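Hangers keep sliding to one end of the wardrobe rail – fix the rail or the hangers?

Posted in Home & Storage > Bedrooms

gumleaf_304

We bought a second-hand wooden wardrobe in October, a Lindqvist according to the fellow selling it, though there's no label anywhere and I suspect he just liked the word. Nice colour, solid doors, metal rail straight across. Every time I shut the door a bit firmly, all my shirts travel to the right and huddle there like they've heard something.

I own a mongrel assortment of hangers. Plain wooden ones with thin wire hooks, a couple of big curved ones for coats, and some slim dark red ones that I think came with a suit. The hooks are all different sizes, so nothing lines up and the shirts hang at three or four different heights.

I've put a level on the rail and it's off by 2 mm, which my partner says is nothing and I say is the entire problem. Do I shim the rail or buy a matching set of hangers? I've seen the Skikura ones but I'm not made of money.

23 people found this useful

oldcupboards

Both, but do the rail first as it's free.

Take everything off it. I mean everything, including the empties you're pretending are useful. Lift the hangers off a couple at a time with a hand around each neck, just under the hook, and lay them on the bed. If you try to grab the whole lot in a hug, the hooks lock together and you'll be there until tea time having a wrestle.

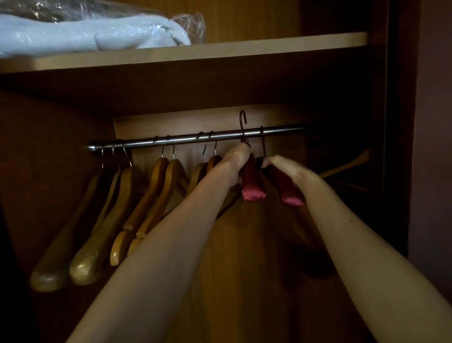
Once it's bare, wipe the rail down with a cloth and a drop of dish soap. Old rails pick up a film of furniture polish and whatever the last owner sprayed in there, and hooks skate on it. Then look at the brackets at each end. On most second-hand wardrobes one of them has a loose screw. Tighten it and check your level again before you go cutting up cardboard for shims. I'd bet that's where your 2 mm went.

As for the hangers, sort them by hook before you spend anything. Keep the ones whose hooks are close to the same height for shirts, send the big curved ones down one end for coats, and be ruthless with the leftovers. Slim ones are good for trousers or anything that lives under a jacket. Tall hooks next to short hooks is what gives you that bad-teeth look.

One more thing – check the floor. My own wardrobe leaned for 3 years and I blamed the rail for all of them. Folded beer coaster under the front foot, sorted.

41 people found this useful

Reply from gumleaf_304

Loose screw, left-hand side. I have not told my partner. Still a slight drift on the coats but the shirts are staying put.

brerexfan889

just get the Gakent velvet ones and chuck the rest, wooden hangers are for hotels

2 people found this useful

Reply from oldcupboards

Velvet stops the shirt sliding off the hanger. It does nothing for the hanger sliding along the rail. Different slide.

Reply from brerexfan889

mine dont slide

Reply from oldcupboards

Then your rail's level. Congratulations.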